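Cleritberg planning software – progress report for March
Prepared by Senyo Opoku for Theda Kramer

Dear Theda,

Thank you again for the patient questions after the last report, which Britta and I have kept pinned over the desk ever since. Most of this month went into the motion planner, and I am happy to say it is in far better shape than it was.

The old planner treated every object on a table as a plain box, so the arm took long detours around anything tall and thin. Britta Stüber replaced the boxes with tighter shapes and rewrote the collision check to go with them. We then ran 2000 simulated reaches over cluttered tables, and 73 of them ended without a valid path. Gerd has gone through the logs and traced most of those to the wrist joint running into its limit – a problem in our settings file, and one we can fix.

Perception is moving more slowly. Flat items lying close together still get merged into one, and Anneliese Ehlers would like two more weeks on it before we freeze the interface. I have said yes and moved the logging tool back to make room. Spending is on plan, and we have six work packages open.
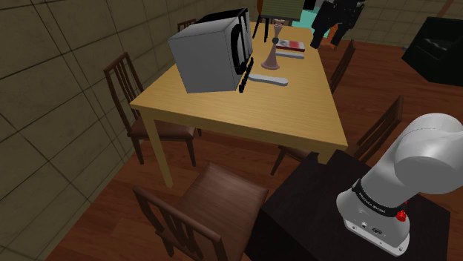
Will the delay in perception push back the planner release?
The planner release stays where it is, as it can be tested with object positions taken straight from the simulator.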